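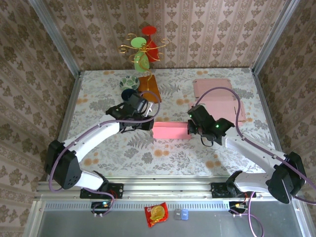

## Adjusting the valves on a Karico 480 twin

I put this off for two summers because I thought it needed a proper mechanic. It doesn't! If you can change your own oil you can do this in an afternoon, and the only special thing you need is a set of feeler gauges (mine are Valente ones, nothing fancy, and the thin blades are getting a bit wavy).

Do it with the engine stone cold. I leave the bike overnight in the garage, then start after breakfast. My clearances are 0.10 mm inlet and 0.15 mm exhaust, but check your own manual, as the later engines had a different cam and the numbers changed.

### Getting in

1. Tank off, plugs out. Stuff a bit of clean rag in each plug hole while you're working nearby, then pull it out before you turn anything.
2. Undo the rocker cover bolts a little at a time, working from corner to corner. Mine was stuck fast, so I tapped it round the sides with a rubber mallet — no screwdrivers in the joint, please, you'll gouge the face and it'll weep oil for ever.
3. Take off the round cap on the left-hand case and put a 17 mm socket on the crank bolt.

### Setting the gaps

1. Turn the crank anticlockwise until the T mark lines up with the notch. Wiggle the rockers on the left cylinder. If they're both slightly loose, you're on compression. If they're tight, go round once more.
2. Slide the gauge in. You want a light drag, like pulling a bit of paper out from under a book.
3. If it's off, loosen the locknut, turn the adjuster, hold it still and nip the nut up. Then measure again! The adjuster loves to creep as the nut tightens, and I usually need three goes at it.
4. Turn on to the right cylinder's mark and do the same.

### Putting it back

I use a new gasket every time. The last one came from Surivby, part 1268, and it fitted fine (the 1074 looks the same in the packet but it's for the single). Smear of grease on the cover side, bolts up evenly, 10 Nm and no more.

Areeba Cheema, who rides the same model over in Drarncombe, does hers dry with no grease and hasn't had a leak either, so suit yourself.

Take it for a gentle ride, let it cool, and look round the cover for oil before you put the tools away.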